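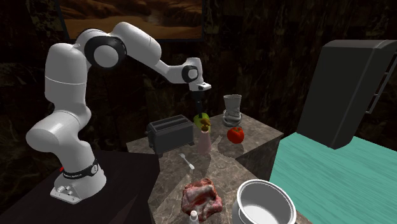 Robots that learn kitchen work in simulation usually need a great many examples before they stop knocking things over, and a team at Skumov says it has found a way to get by with far fewer. The new method, called Vadimeck, was released on Wednesday together with its code and the full set of virtual kitchens used to train it. In each one a simulated arm has to deal with a single item on a crowded worktop. A typical layout puts a bottle beside a toaster, with a glass, a tomato, a fork and a piece of raw meat sharing the same marble-patterned counter, so the gripper has to come straight down over its target and leave the neighbours alone.

Vadimeck works by letting the robot learn from its near misses. Most training methods sort each attempt into a success or a failure and throw the failures away. The Skumov team keeps them, finds the moment at which an attempt started to go wrong, and replays the task from just before that point with small changes to the layout. One poor grasp can give the system dozens of useful lessons!

The results have delighted the group. Starting from 300 demonstrations, the trained arm matched the score of an earlier system, Torvik, which had been given 2,000. It was then tested on 114 kitchens it had never met before, with new surfaces, new wall colours and objects in unfamiliar spots, and its success rate fell by roughly 3 percentage points.

"We expected a drop when we changed the worktops and the lighting, and we had braced ourselves for a big one," said Wiesława Olszewski, who leads the project. "When the numbers came back we ran the whole test again overnight to be sure. I still smile when I look at that chart."

Tall, narrow objects gained the most from the new approach. Flat items are still hard. Cutlery lying on a smooth surface gives the fingers very little to close on, and forks account for most of the remaining errors.

"Forks are my job for the next few months," said Izzati Ismail, who wrote the replay software. "I'd love to hear from anyone who has ideas. The kitchens are there to download, so please have a go and tell us what breaks."

The team will begin trials on a real arm at the Kendel laboratory in April, using the same tasks and the same scoring.

Search news releases
Enter keyword
Go

Recent releases
Kendel laboratory opens second test kitchen
Torvik benchmark: updated scores and notes
Skumov summer placements in robotics now open
Talk: teaching machines to handle soft fruit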